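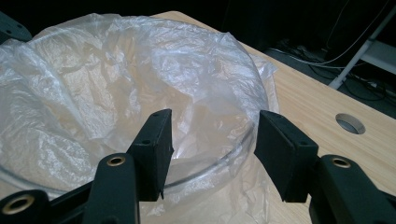 Lining a clear bowl with a plastic bag: how to keep it from sliding and wrinkling?

Posted in: Home & Kitchen > Storage > Bags and containers

Search this site
Enter keywords

Home | Ask | Unanswered | Tags | Members

fundholm_flat3
December 26, 2019

Good evening to all. I wish to ask a small question which is annoying me for some weeks already.

At our table I use a big round glass bowl for peelings, tea bags and similar small waste while we work. To avoid washing it every time, I put a thin transparent bag inside and fold the bag over the rim. My trouble is that the bag never lies well. It makes many folds inside, so half of the space is lost, and when I throw in something heavier the top part of the bag slips down into the bowl. Then I must fish it out with dirty fingers.

I have tried to wet the rim with water, which was a bad idea. I have tried also a rubber band, but my bowl is wider at the top and the band jumps off. The bags come from a roll of 100 pieces and I don't want to throw them away, so please do not only tell me to buy other bags.

I have also a straight plastic container, a clear cylinder. Would it be better to use this one? And how do you keep the used bags, if they are still clean?

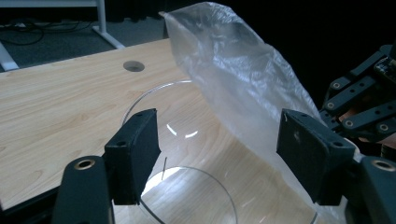

Answers (3), sorted by oldest

okafor_kitchen

Yes, take the cylinder. With straight walls the rubber band stays in its place, and the bag has more or less the same shape as the container. I did the same change last January and I did not go back to the bowl.

My way is the following. First open the bag fully, away from the container. Hold it by two corners and pull it once quickly through the air, so that it fills. Then put your fist inside the bag and push it down until you feel the bottom. Keep the fist there, and with the other hand fold the edge outwards over the rim. Only after this take out your fist, slowly, otherwise the bag comes up together with it.

The folds come mostly from air which is closed between the bag and the wall. If you press the bag with the back of your hand from the bottom to the top, the air goes out and the bag sits much closer. Some folds will remain. A flat bag in a round container must have folds somewhere, this is only geometry.

One more thing. If the bag is too big, gather the extra part on one side, twist it and make a loose knot outside, under the rim. This works on the bowl also, so maybe you can keep your bowl after all. I use a bowl from Dolport with a small edge under the rim and the knot holds there very nicely.

For the weight: put a folded piece of kitchen paper at the bottom first. It keeps the bag down and it drinks the drops.

hurora

just use the bowl without bag and wash it, it takes 50 seconds 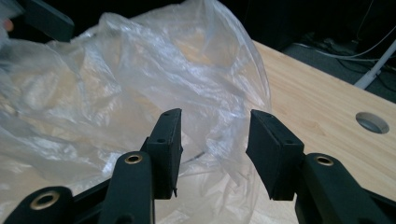 table_and_drawer

About the used bags, as the other answers did not speak about it.

I keep only those which had dry things inside. I lay the bag on the table, the closed end towards me, and I smooth it with the side of my hand in the direction of the opening. It is important to go always in this direction, or the air has no way to go out. Then fold it lengthwise in half, and again in half, until you have a long strip. Turn the bag 180 degrees, so the opening is near to you, and roll it from the opening to the closed end? No, excuse me, I wrote it wrong. Without turning: start the roll from the closed end and finish at the opening. In the other way the last air is caught and the roll becomes fat.

The rolls I put standing in an old jam jar. If you are lazy, you can press the bags into an empty tissue box and pull them from the slit, but thin bags catch one another and three come out together.

Bags that had onion or fish inside I do not keep, the smell stays in the whole jar. And please keep them away from small children, also the folded ones.

With the slipping I have the same experience as okafor_kitchen, but instead of a rubber band I use two clothes pegs, one opposite to the other. They hold also on a glass rim if the glass is thin.

Tags: bin liners, bowls, food waste, reuse, folding

Previous | Next | Back to Storage | Report a post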